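Jevon Upkeep Meeting — Minutes

Minutes taken by me, Emrys Prydderch, since I lost the draw again. These cover the regular upkeep meeting for the humanoid we all call Jevon. We started at 4, in the Riihimäki room, with the door propped open for air. If I've got something wrong, write in the margin of the printed copy on the board and I'll fix it before the next one.

1. Last meeting's minutes

Approved with one correction. I had written that the left shoulder cover was replaced, and it was only taken off, cleaned and put back. Sorry about that! The maintenance log had it right all along, so nothing else needs changing.

2. Right hand: cable loop at the wrist

This took up most of the first half. The question was how much slack to leave in the cable that loops out at the right wrist. We've been leaving a generous loop so the wrist can roll all the way over without tugging the connector, and I still like it that way. The other view is that a big loop is one more thing to catch on a table edge when the arm comes back down, and I can't say that's silly (I've snagged that loop on my own sleeve more than once).

We agreed to settle it by checking and not by arguing. With the drive power off and the e-stop in, I'll move the wrist by hand to both ends of its travel, mark where the cable goes tight, and set the loop a little longer than that. Then we tie it at the forearm and leave it alone. Whoever sets it writes the length on tape and sticks the tape in the log, because I am not measuring it again from scratch in July.

The upright can grip stays as our standard check after any work on that hand. It's cheap, it's quick, and if a finger is lagging you usually find out before you hand the thing something that matters.

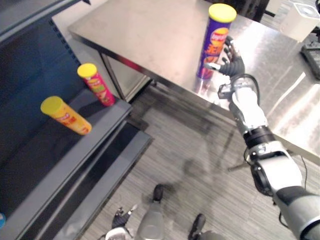
Photo: Brulemlow workshop

We also went back over what counts as passing. The wording on the sheet was "holds can OK," and I wrote that, and it's useless. New wording: the can stays upright, the fingers close without chattering, the thumb comes in at the same time as the rest, and the lid is still on at the end. Each check gets its own line in the log with initials next to it. If the label gets torn or the can is dented, swap the can before going on, or you'll be chasing a fault that's really just a squashed can.

Action: I set the loop and rewrite the sheet. Done before the next meeting.

3. Fingers: screws, pads and wiping down

The finger inspection has been done a bit differently by everyone, and I include myself in that. We talked it through and landed on one order, working from the wrist outward so you don't miss a joint. Arm supported, power off, hand hanging free. Look at the brackets first, then the screws, then the pads at the tips. Only touch a screw if the paint mark across it has shifted. If it has, take it out, clean it, put fresh threadlocker on, torque it to the number in the book and paint a new mark. Please don't give the good ones "just a little nudge." That is how we ended up with a stripped one last spring, and I was the one drilling it out on a Sunday.

Pads get wiped with a barely damp lint-free cloth. No solvent. Somebody had moved the solvent bottle next to the cloths, so I've moved it back to the cabinet and put a label on the shelf.

While we were on it, carpet fluff. It gets everywhere, and it does like a finger joint. We'll vacuum the floor before each session and again before any hand comes off, and look between the fingers with a flashlight. Tweezers for threads, never compressed air, which only drives the stuff further in. I asked for a second pair of tweezers and got a yes, so that's one win for me.

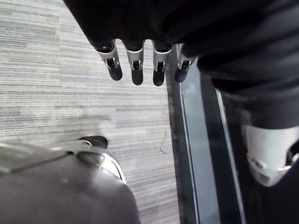 Can the hand be inspected while the arm is still powered and holding position?

Fingers stay out of the hand until drive power is off, the e-stop is pressed and the arm is resting on its support. A holding arm can still move if it loses its position signal, so the rule is the same for a quick look as it is for a full strip-down.

I've put that in the minutes word for word as it was asked and answered, so it can be copied straight onto the card by the charger. The old card says something vaguer and is coming down.

Action: new card printed and up by the end of the week. Me again, I think. Yes, me.

4. Spares

We went through the spares drawer and it's in decent shape, with two gaps. We have 18 fingertip pads left, which sounds like plenty until you do both hands in one go. Wrist cables are the real worry. The supplier, Dorari, has changed the part and the new one is listed as 233 in their catalog, and we don't yet know if the connector is keyed the same way as ours. I'll order a single one and try the fit on the bench before we buy any more.

There was some back and forth over whether to keep pulled parts "in case." My feeling is that a worn pad in the spares drawer will find its way back onto a finger sooner or later. We agreed: worn pads go in the bin the same day. Pulled cables get a red tag and go in the box under the bench, and they can be used for bench testing only.

Action: order one cable, test the fit, report back.

5. Calibration after hand work

The logged motion counter for the right wrist joint stood at 2689 when I read it out at the meeting, and we've written that down as the starting point for the new schedule. Until now we've recalibrated when something felt off, which mostly means when I got annoyed. From here on it's done after every hand removal, after any cable change at the wrist, and whenever the can check fails twice in a row.

The order is: home the arm, zero the wrist, zero the fingers from the thumb across, then run the open and close cycle slowly and listen. I know "listen" isn't a number, but you can hear a dry joint well before the current trace shows it, and I'd like new people to learn the sound. After that comes a slow reach to the counter with someone standing by on the e-stop, and only then a grip at normal speed.

We spent a while on the reach itself. The elbow cable needs to be watched as the arm stretches out, so the person on the e-stop should stand where they can see the elbow as well as the hand. And keep your feet clear of floor cables, please. Tidy the run before starting, and if you have to step over one to get to the stop button, you're standing in the wrong place.

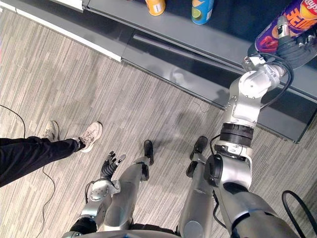 Once the reach looks clean, do it again from the other starting pose, with the arm tucked in close to the body. That second one is easy to skip (I've skipped it) and it's the one that bends the cables most sharply on the way out. If anything pulls tight, stop there, power down and go back to the loop length. Don't try to fix it by slowing the motion. A cable that's too short at half speed is still too short.

We also agreed that failed reaches get logged. I know it feels like tattling on yourself, but the log is no good to us if it's only the nice days. One line is enough: which pose, which joint, what you did next.

Action: calibration order typed up and added behind the inspection sheet. Not me this time — the evening shift offered, and I said thank you very quickly.

6. Any other business

The bench lamp flickers. It's the plug and not the lamp. A new plug is on the shopping list, and please don't use it until then.

The torque driver has been back from checking for a while and is in its case on the top shelf. If you borrow it, wind it down to its lowest setting before you put it away. I found it cranked right up and I'd rather not say which of us used it last, because the log says it was me.

There was a request to swap the foot inspection into the same session as the hands. We left it open. I think it makes for a long afternoon and tired people do sloppy screws, but others would rather have Jevon out of action once than twice. Bring it back next time with a guess at how long both would take together.

We finished with the sheet for cable lengths still blank on the table, so I've pinned it to the board. Fill in the left wrist too if you're in there anyway.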